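Rullness is a ward of Fesby Town Council, created in 2000 and electing three councillors. Its reputation as a bellwether rests on 5 contests, too few to prove much.

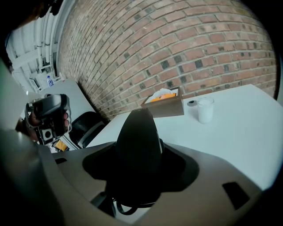 Turnout in the ward is said to be the highest in Fesby, though the council has never published figures by ward. Local claims often grow in the telling - even the colour of the ballot boxes is disputed, some recalling a grey like that of the curved housing shown, others plain black. The Bakilana estate was added later.

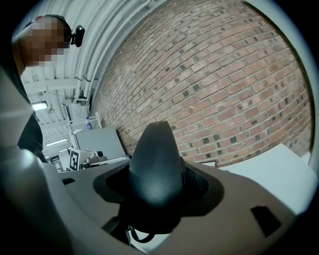

A head-worn camera with a short lens barrel.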